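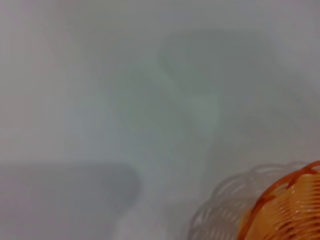
Gray-green on off-white, out of focus.

Duscombe Paint Names

A word list of house paint color names, with a plain description and a color family for each one. Version 2.

What's in it

812 color names, gathered from old paint cards and shop leaflets, typed up by hand and checked twice. Each row has the name as printed, the color family, the finish (if the card gave one), and a short note on where the name seems to come from: a plant, a food, a place, the weather, and so on.

I started this because I love paint names and wanted to know how many ways people have found to say "light gray." The answer is 216! Pale grays and near-whites are by far the biggest family in the list, and they have the best names too. Fog, oyster, flour, dove, chalk, wet slate, dry slate – they just keep coming. If you only read one part of the file, sort by family and scroll through the grays.

Files

names.csv – the full list, one color per row
families.csv – the 13 color families and what I count as belonging to each
sources.txt – the 36 cards and leaflets, with a short code for each
changes.txt – what moved between versions

Columns in names.csv

name: spelled exactly as printed, odd capitals included
family: one of the families in families.csv
finish: flat, eggshell, satin, gloss, or blank
origin: plant, food, place, weather, animal, mineral, cloth, mood, other
source: the code from sources.txt
note: anything else worth saying, often blank

There are no color values in the list. Old cards fade, and two copies of the same card can look quite different side by side, so I went by the printed groupings and my own eyes in daylight. Please don't use the family column to match real paint. You will end up with a very surprising hallway.

How families were picked

If the card grouped its colors, I kept the card's grouping. If it didn't, I made the call myself. Gray-greens were the hardest. Many of them sit right between two families, and I changed my mind on quite a few between versions (see changes.txt). A name with "sage" in it went to green unless the card said otherwise.

Sources and splits

The three biggest sets of cards are filed under the names Judov, Valley and Nyberg. Judov leans heavily on food names, Valley is nearly all plants and weather, and Nyberg has a wonderful run of moods. There is no train and test split. People have used the list for name generators, spelling games and one very good poster, and each of those needed its own cut.

Known gaps

Everything is in English. Trim and floor paints are thin. Some names show up on more than one card with different families, and I left those as separate rows.

Fixes

Send corrections with the source code and the row name. New cards are very welcome, especially anything with yellows – I would love more yellows.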